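Two-finger gripper won't hold a dustpan handle level, pads or a different gripper?
Posted by Aitana Garrido, October 2018
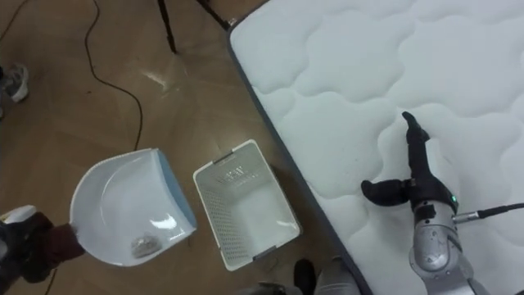 Hello all, and thank you in advance for reading, I know I go on a bit. We have two arms working on a bedroom tidying routine, and the job that is driving me up the wall is the dustpan. The left arm takes the pan by the handle, carries it over the floor, and is meant to tip whatever is in it into a plastic basket next to the mattress. On a good run it's lovely to watch! On a bad one the handle slowly turns in the fingers and the pan ends up tilted in a way I never asked for.

I have tried closing harder, and that helped a little until the motor began to complain. I kept a log through July, and out of 100 carries the pan stayed where I wanted it in 71. The right arm has one long black finger and one shorter one and does fine with bedding, so I'd rather not change both sides if I can help it. Should I be looking at softer pads, or is it time to try the Caletti gripper that a friend at Laltham keeps recommending?

Angus Lennox

Hi Aitana, I feel for you, we went through nearly the same thing with a hand brush. Before you spend any money, look at where along the handle you are grabbing. A dustpan is heavy at the front, so if you hold it near the far end of the handle the whole thing wants to nose down, and no amount of squeezing will cure that for long. Move your grasp point as close to the pan as the fingers will allow and run your test again.

After that, try wrapping the handle itself. Ordinary tennis racket grip tape worked for us, and it's easy to peel off and start over. The other thing I'd check is your cables. If one is tugging on the wrist when the arm reaches out, you'll get a twist that looks just like slipping. Leave a generous loop and tie it back farther up the arm.

Huguette Girard

Get the Caletti. We had an Arken before and it was never any good with handles.

Ruaridh Galbraith

I'd go a bit slower than Huguette there (no offense, I like mine too!). The Caletti has wider fingers and holds a round handle very nicely, but it is bulky, and down low beside a mattress you may find it bumps the side before the pan gets anywhere near the floor. If your friend will lend you one, do the same 100 carries with it and keep everything else as it was, same pan, same speed, same starting spot. Then you can compare the two fairly. And do slow down the wrist turn just before the tip, that alone bought us a good few more clean runs.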